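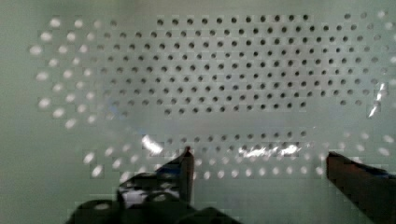
My job title changed in June from "line tech" to "data operator," and I'm trying to work out what I lost in the exchange. I used to load trays at Dralar. Now I sit on a stool and drive an arm by hand controller so that the arm can learn to do what I used to do, but with toys. The quota is 70 good runs a shift. Management thinks the hard part is grabbing things. Grabbing is fine. The hard part is clear plastic. From the wrist camera you're looking at a pale panel full of little round holes, and you only know there's plastic in front of it when some of the dark holes turn into blurry white dots and a streak of glare shows up next to your finger. I drive by the dots. I have become a person with opinions about dots. My question for anybody whose shop went through this: did they keep paying you as a tech, or did the new title come with a new pay scale that "we'll circle back on"? Ours has been circling for a while.

posted by shimstock, Jan 2, 2023

We got the same deal two years before you, different building, Szűcs as the integrator. Pay stayed flat, title got fancier, and the parking moved farther away. The title was "automation partner." I put it on my resume and got asked in an interview if I owned part of the company.

Get the pay scale in writing before they have enough runs to not need you. I can't say this loudly enough.

posted by torque_lobster

Disagree with lobster, at least on the "before they don't need you" part. I've been at this since it was three people and a folding table, and they always need more runs. Somebody buys a new cup and the whole thing forgets what a cup is. Our last push was 2,000 runs and the arm still went at a bowl like it was mad at it. Your replacement is coming along slowly.

The bigger risk is your wrists, and I mean yours, the robot's are on warranty. Ask for a real chair. A stool is a thing you give a guy in a bar.

posted by mrs_gasket

"They always need more" is what my uncle said about the film lab.

posted by torque_lobster

Your uncle's film lab didn't call him at home because it couldn't find a spoon.

posted by mrs_gasket

Can I ask a dumb one. Why toys? If the arm is supposed to load trays, why isn't it loading trays? I do receiving at a grocery warehouse and if they want to automate me I'd at least like to be automated with real groceries.

posted by dock4dave

Not dumb, I asked it in front of everyone on the first morning and got a slide in return. What I took from the slide is that trays are one motion and they want the arm to be good at motions in general, so somebody ordered play kitchen stuff. Kinga Orbán runs our shift and she has seen one banana fly into the next room, so toy food has its defenders. You also don't have to throw it out at the end of the week.

What bugs me is less the toys and more what the day is shaped like. On the line you had a rhythm. You could talk to the person next to you, complain about the radio, go a whole hour without deciding anything. Now every run is a decision, and then somebody has to put the table back in some new arrangement so the arm doesn't just memorize where the ketchup lives. 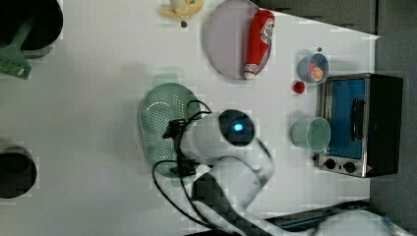
And the resetting is its own job, which isn't in the job description, so we take turns and everyone has a style. Mine is "dropped from a modest height." One guy on the late shift lays a table like his in-laws are coming and then gets upset when I drive the gripper into it. We used to argue about whose turn it was to sweep. Now we argue about whether a colander in the middle of the table is interesting or just rude.

To lobster: I did ask for it in writing. I was told it's with HR. To mrs_gasket: the chair is also with HR. I picture the two of them in there together, in the dark.

posted by shimstock

Okay, "interesting or just rude" is our entire break room. We had a layout war that went on for weeks. Ended when the Ultari people told us the software was scoring variety and the neat freaks were dragging the number down. I have never seen a tidy man so hurt.

Practical note on your clear plastic problem: change the light before you change how you drive. We moved one lamp and the glare went from everywhere to one spot you could plan on. Nobody upstairs will suggest it since it doesn't need a purchase order.

posted by mrs_gasket

I'm going to push back on the light thing. If you fix the lamp, you've taught it to handle clear plastic under a nice lamp. Then it goes to a customer who has a window. We had a cell at Viltus that ran beautifully until the blinds broke.

Leave it ugly. Ugly is what they're paying you for, and you should say so when they finally do circle back. "I can drive it when I can't see the thing" is a skill. Price it.

posted by halfturn

Easy to say leave it ugly when you aren't the one squinting at it for a shift. There's a middle: good light for most of it, bad light on purpose for a set number of runs, and the bad ones count double toward the quota. That's what we got, and it took one meeting. It was a long meeting.

posted by mrs_gasket

Double is good. I'd take double.

posted by halfturn

Grocery guy again. So if I'm reading this right, the job is: drive robot, put toys away, argue about toys, wait for HR. And the worry is that this one will ALSO get automated.

posted by dock4dave

They've mentioned a second arm for the resets, yes.

posted by shimstock

Who drives the second arm

posted by dock4dave

Me, for training purposes.

posted by shimstock

See, this is where I stop laughing. We were 27 on the floor when the first cell went in and we're 8 now. Nobody was fired, they're careful to tell you that. People left and the spots closed behind them. The ones still here do more interesting work than before, I'll give them that, and I do like it more than the line. I also eat lunch alone most days. Put that on a slide.

posted by torque_lobster

That's fair, and I'm sorry about lunch. We kept ours by making the operators train each other in person on the clock, which means two people per station for part of the shift. The official reason is data quality. The runs did get better, so it's not even a lie. Might be worth pitching, shimstock, before the second arm shows up and they decide one stool is plenty.

posted by mrs_gasket

Kinga liked the two-per-station idea and liked the double count for bad light even more. She's taking both up the chain with the pay scale stapled on top, so I'll report back if any of it comes out the other side. The lamp we just moved ourselves. Half the crew says it's better and the late shift moved it back.

posted by shimstock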